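Hand-held grippers with flat pads keep losing thin mesh fabric. Change the pads or the linkage?

Balthasar Tanner
Posted May 4, 2026
241 views · 2 shares

I'm comparing two fingertip pads for a pair of hand-held parallel-type grippers. The task is folding a mesh laundry bag on a table covered with a white sheet. Both hands are used, one gripper each, and the demonstrations are later replayed on two arms.

View from each gripper camera and from the head camera:
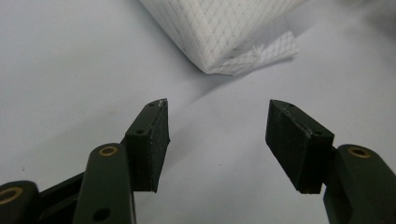
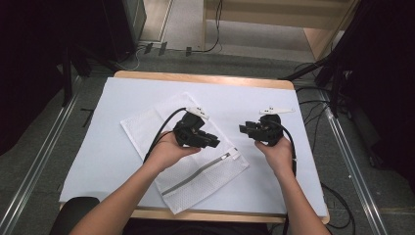
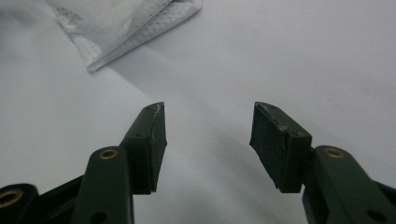 The pads I have been using longest are the Hallov blocks, and they are fine on boxes, cups and anything with a bit of thickness. On mesh they are poor. I can close on a folded edge and lift it, but as soon as I pull sideways the fabric creeps out from between the pads. I did 19 folds with the Hallov blocks and lost the edge in 11 of them. Most of the losses were at the second fold, when one hand is holding and the other is pulling. I have tried starting from the zip, and the zip itself holds well enough, but then I have a hard lump in one finger and the layer of mesh next to it slides. The pad faces are also getting dusty. There are pale specks on them in both close views, and I don't know if that matters or if I'm looking in the wrong place.

The other set I have is from Harora. It is softer and slightly wider. I've only fitted it once, for an afternoon, and it seemed better on the mesh but it dragged the sheet underneath along with the bag. I haven't got proper numbers for it yet.

What I'd like to know:

- Is it worth staying with a hard block and putting something on the face, or should I go straight to a soft pad?
- Has anyone had the same creeping and found it was play in the pivots? Mine have brass bushings and I can feel a little movement at the tip if I push it with a thumb.
- Does it make sense to record both sets of pads in one dataset, or keep them apart?

The controller on the arms is a Wirnness, if that makes a difference. Grip force is not limited in software at the moment.

6 comments

Alistair Lindsay
Answered · 19 found this helpful

Check the play first, as it costs nothing. Close the gripper on a strip of printer paper and pull the strip out slowly, once from the tip end of the pads and once from the back. If it comes out easily at the tip and tears at the back, your pads are not meeting flat and no covering will cure it. On a linkage like yours the pads toe out under load when the pivots are loose. I had this on an older pair. I replaced the bushings and put a thin washer on each side of the link, and the creeping on tea towels nearly stopped.

If the paper holds evenly, then it is the surface. Wipe the faces with isopropyl alcohol and leave them to dry before you do anything else. Lint from cloth builds up quickly, and a dusty pad will slip on mesh when a clean one won't. I wipe mine every time I change the battery on the recorder, so it gets done without my having to remember.

After that I would try a thin silicone sheet on the block, 1 mm, glued and not taped. Tape shears sideways under exactly the pull you describe. You keep the stiff block behind it, so the tip still gets under an edge. A fully soft pad will hold better but it bends when you try to pick one layer off a flat table, and I think that is why yours took the sheet as well. Fix the sheet down at the corners with clips before you judge the Harora set.

On the dataset, keep them apart. Put the pad type in the episode name at the very least. I mixed two kinds once and had to go through the wrist video by hand to sort them out, and with two black pads of the same size that was slow work.

3 comments

Balthasar Tanner: Did the paper test. The left is even, the right pulls out easily at the tip. I'll do the bushings on that one first.

Alistair Lindsay: Do both while you have the tools out. Otherwise the two hands will feel different and you will start favouring one.

Balthasar Tanner: Fair enough, ordering for both.

Yuan
Answered · 2 found this helpful

Just use more force. We fold shirts with plain hard pads and no covering and it works if you squeeze properly. Also pull slower.

1 comment

Alistair Lindsay: Shirts are cotton and a lot thicker. Squeezing harder with loose pivots makes the tips open more. The slower pull is good advice, though, and the arms will track it better on replay too.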